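From: Bontu Wolde
To: Vomstead Play Kitchen list
Date: 12 January 2025
Subject: Re: What goes in the kitchen box?

Solène Pons wrote:

> Hi all,
>
> I am putting together the play kitchen box for the small room and I have
> more stuff than box. The Lovavov crate is full of pieces from three
> different sets and I can't tell what belongs with what. Is there a list
> anywhere? I would like to keep the tray and the bowls, but I'm not sure
> about the rest. Also, does anyone know if the bowls are meant to stack?
> Mine don't go down all the way.
>
> I have up to $48 left for the room if something needs replacing.
>
> Solène

Hi Solène,

There was a list once, taped inside the lid of the old box. It went out with the lid. I can tell you what we do in the big room, and you can take what's useful.

We keep the bowls, the green tray and one thing to wipe with. Those stay together no matter what. Food and cutlery go in a cloth bag and get swapped every month or so. The kids in our room are mostly three and four, and if it all comes out at once they dump it and walk off.

I set the bowls next to each other on the table, with the tray behind them and the small things spread out where they can be reached. The cup ends up on its side more often than not. Pictures are below.
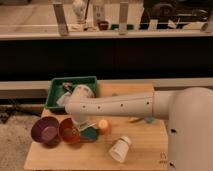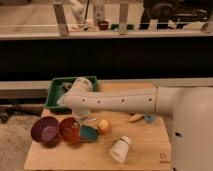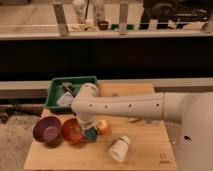
The purple bowl and its orange-red neighbor, with the green tray at the back.

About stacking: ours don't nest well either. I think the purple one is from the Arnaud set and the other came with the Seltine dishes, so they were never made to fit. I store them side by side in the bottom of the box and put the tray over the top. If your box is narrow you may have to stand the tray on its edge — that works too, it just rattles.

For the wiping, anything flat will do. We go through a lot of sponges. They get chewed, and I throw them out when the corners go. A bag of them is cheap and I would spend some of your $48 there first. I would not buy more fruit. There are nearly 200 pieces of play food in the hall closet, and most of it has not been out since we moved the shelves. Ask me for the key on Tuesday and take what you like. The onions are in bad shape but the rest is fine.

Knives and forks I would leave out for now, unless an adult is sitting at the table. They go under the radiator and we find them in the spring.

One more thing on the tray. If yours is cracked at a corner, please don't tape it. The tape lifts and gets sticky and then it picks up hair. I have 7 spare trays on the top shelf, not all the same size. Measure the inside of your box before you come and we can find one that drops in.

Wash everything before it goes on the table the first time. I use the sink in the back and let it dry overnight on a towel. The dish rack has slots that are too wide for cups.

If you write up a new list, send it here and I'll print one for our lid as well.

Bontu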